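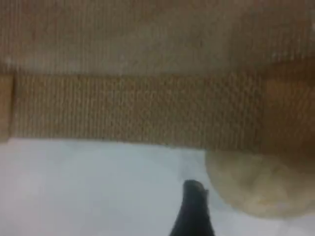 3. Cintas, telas y lo que pasa en la zona de contacto

Voy a empezar esta sección confesando que, cuando planteé el trabajo, las cintas me interesaban muy poco. Yo venía por las telas. Quería saber cómo envejece un tejido de tono crudo cuando se usa a diario en casa (fundas, bolsas grandes, respaldos de lona, esas cosas que una arrastra de una habitación a otra sin pensarlo) y las cintas me parecían un accesorio, algo que venía cosido y ya está. Me duró esa idea hasta la segunda visita al taller, que fue cuando me puse a mirar de cerca los bordes y se me fue la tarde entera en ello.

El material de esta parte procede de dos sitios. Por un lado, los retales y piezas de desecho que guarda el taller Orlandini, que son una maravilla de variedad y un desastre de etiquetado. Por otro, la colección de fundas y correajes de Skivwood, mucho más ordenada, con fichas de entrada que empiezan en septiembre y que me ahorraron semanas. En total revisé 381 piezas con algún tipo de banda superpuesta a una tela más fina. Dejé fuera las que tenían la banda pegada con adhesivo – son otro mundo y merecen otro artículo – y también las forradas por completo, donde no hay manera de llegar a la unión sin romper nada.

3.1. Dos tramas que no se parecen

Lo primero que hay que decir, aunque suene a perogrullo, es que casi nunca se junta un tejido con otro igual. La tela de fondo suele ser de canalé fino, o al menos de un rayado discreto, y la cinta tiene una trama mucho más basta. En la figura 2 se ve bien ese contraste: arriba, la tela beige con sus líneas apenas marcadas; debajo, la banda más oscura, de un dorado tirando a marrón y con relieve, que a mí me recuerda a la cincha de yute de toda la vida. Digo que me recuerda y no paso de ahí, porque por el aspecto no se puede asegurar la fibra. Me he equivocado ya suficientes veces con mezclas que imitan el yute estupendamente.

Ese relieve me parece lo más interesante. Los bultitos forman filas en diagonal, muy regulares, y al pasar el dedo por las piezas del taller se nota enseguida un sentido fácil y otro que raspa. En mis notas lo llamo «a favor» y «en contra», como con el terciopelo, y sé que no es terminología muy fina, pero la tapicera que me dejó la mesa me entendió a la primera y con eso me quedé. ¡Ojalá todo el vocabulario textil fuera tan agradecido!

3.2. El borde superior y el inferior

Me costó un tiempo aceptar que los dos bordes de una cinta se comportan de forma distinta. El superior, el que toca la tela, suele quedar recto. A veces aparece una línea algo más oscura justo ahí, y no siempre es fácil decidir si es costura, pliegue o simplemente sombra; en la propia figura 2 yo no pondría la mano en el fuego. Para las piezas que tuve en la mano lo resolví de la manera más tonta posible: doblar, mirar por detrás y apuntar. Con las que solo conocía por fotografía lo dejé como dudoso, y son bastantes más de las que me gustaría.

El borde inferior es más caprichoso. En muchas piezas baja un poco hacia un lado, lo justo para que una regla apoyada encima lo delate. Mi primera hipótesis fue el peso, claro: si la banda cuelga, cede. Pero lo encontré también en piezas de Skivwood que, según su ficha, se guardaron planas y sin estrenar, así que ahora me inclino por pensar que parte del desvío viene ya de la confección. Cortar una cinta con ese relieve siguiendo un hilo recto tiene su dificultad (lo intenté con unas tijeras buenas y el resultado lo guardo para mí).

3.3. Qué apunté y cómo

Para cada pieza anoté el color de la tela y el de la cinta, el tipo de borde, el acabado del extremo y si el relieve se mantenía igual a lo largo de toda la banda. Son 739 anotaciones de borde y 825 de relieve; la diferencia se debe a que en las cintas largas miré el relieve en varios tramos y el borde solo en los extremos. Los colores los comparé con la carta de Gandura, que tiene una gama de arenas y tostados tan apretada que acabé soñando con ella. Dos tonos vecinos de esa carta cambian de sitio según la luz de la ventana, y por eso repetí todas las comparaciones junto a la misma mesa.

El acabado del extremo fue la categoría que más me hizo dudar. Hay extremos cortados a tijera, doblados hacia dentro, rematados con una tirita de otro material más liso y otros que no sé ni cómo llamar. Cuando una franja lisa aparece al lado de la cinta, separada por una línea fina, puede ser un canto cortado o un doblez, y sin darle la vuelta a la pieza no hay forma honrada de elegir. Al final junté esos casos bajo «extremo liso, sin determinar», y reconozco que esa casilla se me llenó más de la cuenta.

3.4. Lo que me llevo a la sección siguiente

De todo esto me quedo con la idea de que la zona de contacto merece ficha propia. Hasta ahora los inventarios que he manejado (el de Cedley incluido, que por lo demás es completísimo) describen la tela por un lado y la cinta por otro, y lo que ocurre entre las dos se pierde. En la sección 4 pruebo una ficha conjunta con las piezas de Orlandini y cuento también dónde se atasca, que es sobre todo en las bandas muy anchas y en las telas con manchas claras cerca de la unión, donde todavía no distingo bien el roce del desteñido.

Comentarios de lectores (3)

Anónimo: Muy útil lo del borde inferior. En mi taller siempre echamos la culpa al peso y nunca se nos ocurrió mirar cintas sin estrenar. ¿Vas a publicar las anotaciones?

Tapicería de barrio: Para los extremos dudosos, prueba con una lupa de cuentahílos y luz rasante. En los dobleces se suele notar el canto por el grosor, aunque no siempre.

Lectora de septiembre: Echo en falta algo sobre el lavado. Tengo una bolsa con una cinta parecida y encogió más que la tela, ahora hace unas ondas horribles.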